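4. 調達計画と予算の実際

4.1 見積書に載るもの、載らないもの

本節では、卓上双腕セル（以下、Naiduセル）の導入にあたって作成した予算計画と、その計画が購買の過程でどのように変形していったかを述べる。ロボットの学習手法に関する論文では、装置の記述は通常「双腕マニピュレータを用いた」の一行で済まされる。この一行を成立させるまでに要した書類の厚さが報告されることは少なく、筆者らも前報ではその慣例に従った。今回は紙幅をいただけたので、慣例を破ることにする。

Naidu計画の申請段階における機器費の想定は、率直にいえばアームの価格そのものであった。アーム本体、グリッパ、制御用計算機を並べて合計し、端数を切り上げたものを「設備一式」と呼んだ。この「一式」という語は購買文書において非常に便利であり、書き手が何を忘れているかを、書き手自身からも隠してくれる。査読者にも隠してくれたらしく、申請はそのまま通った。

アームの選定にあたっては、Plunberg社とRalutell社の二社から見積を取得した。前者は本体価格が高く、保守契約が付属する。後者は本体価格が低く、保守契約は別売りであり、その別売りの契約を加えると前者とほぼ同額になる。両者の差は主として、苦しみを年度の初めに味わうか終わりに味わうかの違いに帰着した。筆者らは、当該年度の予算を当該年度に使い切る必要があったため、前者を選んだ。技術的な比較表も作成したが、これは決定の後に作成されたものであることを付記しておく。

納期は見積書において最大9週間とされていた。この数字は、発注書が先方に届いてからの期間を指す。発注書が学内の承認経路を通過する期間は含まれておらず、これを見積もる方法を筆者らはまだ知らない。5月に着荷したとき、実験室にはアームを固定する台がなく、箱はしばらくのあいだ荷物置き場としてよく機能した。

4.2 費目の分類

購入後に全伝票を見直し、支出を次の四つに分類した。分類は会計上の費目とは一致しない。会計上の費目に従うと、作業台は「備品」、その上に敷くものは「消耗品」、両者をつなぐねじは購入時期によっていずれにもなり、分析に適さないためである。

（a）動くもの。アーム、グリッパ、およびその駆動系。申請書に書いたのはほぼこれだけである。

（b）動いては困るもの。作業台、支柱、筋交い、金具類。動くものを買うと、それに比例して必要になる。

（c）見えるべきもの、見えるべきでないもの。カメラと照明、および背景を整えるための幕。前者は光学機器として、後者は布として購入した。

（d）つかまれるもの。操作対象となる小物、容器、盆など。金額は最も小さく、説明に要した時間は最も長い。

（a）は仕様書があり、型番があり、相手方に営業担当がいる。問い合わせれば返事が来る。これに対し（b）から（d）は、多くの場合、研究室の誰かが必要に気づいた日の夕方に発生する。気づいた時点では購買締切を過ぎているのが普通で、締切前に気づいた例では、別のものを忘れていた。

4.3 作業対象の調達

把持と配置の課題では、形状と色の異なる小物を容器や盆の間で移動させる。食品を模した玩具はこの用途に向いている。腐らず、形が一定で、落としても惜しくない。困難は技術とは別のところにあり、研究費の伝票に「玩具のとうもろこし」と書いた場合に何が起こるかという点に集約される。

最初の伝票は差し戻された。理由欄には「研究との関連が不明」とあった。筆者らは品名を「把持性能評価用模擬農産物」と改めて再提出し、今度は受理されたが、農学系の予算で購入すべきではないかという照会が付いた。最終的に「操作対象物（模擬）」に落ち着くまでのやり取りに、本体アームの仕様確認よりも多くの電子メールを要した。アームの価格に対する質問は一件も来なかった。

小物は通販業者Likportから購入した。請求額は送料を含めて936円である。送料無料となる購入額は2000円であったため、あと少し買い足すべきだという意見が研究室内で出た。必要のない玩具を買って送料を節約することが公費の適正な執行にあたるかどうか、筆者らは短い議論を行い、結論を得ないまま締切が来たので、送料を払った。なお、翌週には追加の容器が必要となり、送料をもう一度払っている。

容器の選定基準は、グリッパの指が届くこと、アームが触れても直ちに破損しないこと、および台の色と区別できることとした。三つ目の基準は後から加わったものである。台の天板に暗い色を採用したのは照明の反射を嫌ったためで、この時点では、同じく暗い色の容器を候補に挙げていたことを誰も思い出さなかった。候補は取り下げ、色の見分けやすさを優先して選び直した。

図4に配置作業中の様子を示す。費用の面からこの図を見る読者は、視線を中央のグリッパから外し、その背後に向けられたい。支柱と金具、斜めに張られた張り線、そして幕は、いずれも申請時の「一式」には見当たらなかった項目である。図中で最も安価なものと最も高価なものとが接触しているのも、この種の研究に特有の光景といえる。

図4　配置作業の一場面。右側のアームが円錐形の橙色の小物を灰色のカップの上方に保持している。手前に盆と玩具のとうもろこし、左上に他方のアームの一部が見える。
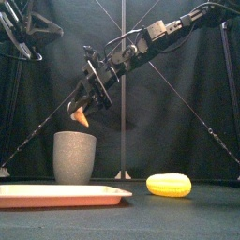
4.4 構造材という伏兵

（b）の費目、すなわち動いては困るものについて、やや詳しく述べる。当初計画では、アームは既存の実験机に固定する予定であった。既存の机は頑丈であり、十数年にわたって書類と計測器を支えてきた実績がある。ただし書類と計測器は、自ら加速して急停止することがない。計画書を書いた者は、この違いを重く見ていなかった。

骨組みについては、既製の架台と部材からの組立を比較した。既製品は高価で、寸法の選択肢が少なく、図面が付いてくる。組立は安価で、寸法が自由で、図面は自分で描くことになる。予算計画上は後者が圧倒的に有利に見える。この有利さの大部分は、組み立てる学生の時間を零円と置いたことに由来する。同様の仮定は国内外の多くの装置報告に潜んでいると筆者らは推測するが、確認の手段がない。

張り線による補強は、計画時にはまったく考慮していなかった。太い部材を追加する案も検討したが、部材は重く、購買規定上は「備品の増設」とみなされて理由書を要する。張り線とその調整金具は「消耗品」に収まり、理由書を要しない。構造力学の教科書には載っていない設計指針であるが、年度末には強い説得力をもつ。採用した構成が力学的にも妥当であることは、発注の後に計算して確かめた。順序が逆であるとの指摘は甘んじて受ける。

幕についても同じ事情がある。背景の映り込みを抑えるための専用品は、光学用品の棚に並んだ途端に価格の桁が変わる。筆者らは手芸用の暗色の布を比較対象として見積に加えた。布の販売元からは、用途を尋ねる丁寧な返信と、舞台衣装であれば裏地も必要ではないかという助言をいただいた。裏地は購入していない。

4.5 予備費の設定

以上の経験から、後続の計画を立てる際の方針を示しておく。

第一に、「一式」という語を用いる場合は、申請者の手元に限ってでも内訳を作る。内訳は提出しなくてよい。作成する過程で青ざめることに意味がある。

第二に、（b）から（d）に充てる枠を、アームの価格と切り離して確保する。筆者らは次期計画において、この枠を80万円とした。この額に理論的な根拠はない。根拠を求められた場合に備えて、前回の超過額に切りのよい数字になるまで足したものである。審査側からは、内訳が具体的でよいとの評価を得た。具体的なのは内訳であって根拠のほうではないが、訂正の機会はなかった。

第三に、ケーブル類の費用を別に立てる。ケーブルは、アームとともに動いても突っ張らず、かつ余った部分が作業領域に垂れ込まない長さでなければならない。市販の標準長はこの二つのいずれかを満たす。筆者らは両方の長さを購入し、短いほうは他の装置に、長いほうは結束具とともに本セルに用いた。結束具の費用は計上を忘れた。

第四に、グリッパの指先は早い段階で予備を買う。指先は壊れてから発注すると、動くものの納期と動いては困るものの予算で買うことになる。Plunberg社の担当者によれば、予備品を本体と同時に注文する顧客は少ないとのことである。担当者はこれを残念そうに述べたが、単品で注文したときの価格表を見る限り、その残念さの度合いは判断しがたい。

4.6 繰越と減価について

双腕セルの会計上の耐用年数と、研究上の耐用年数とは一致しない。会計上はまだ新しい装置が、査読者の目には旧式と映ることがあり、逆に帳簿から消えた計測器が日々の実験を支えていることもある。本セルに関しては、最も早く陳腐化するのは制御用計算機、次いでカメラであると予測している。支柱は当面更新の見込みがない。支柱の新機種が発表されても、投稿先の査読者から比較実験を求められることはないと考えられる。

更新計画では、そこで（a）と（c）を順に入れ替え、（b）を据え置く方式をとる。この方式の弱点は、新しいアームの取付穴が古い架台の取付穴と一致する保証がないことである。Ralutell社に将来機種の穴位置を照会したところ、未定であるとの回答とともに、現行機種の見積書が再び送られてきた。Plunberg社からは、取付用の変換板を別売りで用意する予定があると聞いている。価格は未定だが、費目は消耗品になるかもしれず、経理担当部署に見解を問い合わせている。

（d）の小物には、備品番号を付さないことが決まった。ただし年度末の在庫確認の対象には含まれるとの通知があり、模擬農産物の一覧表を作成中である。一覧表の書式には「使用責任者」と「保管場所」の欄があり、後者には現在「カップの中または盆の上」と記入している。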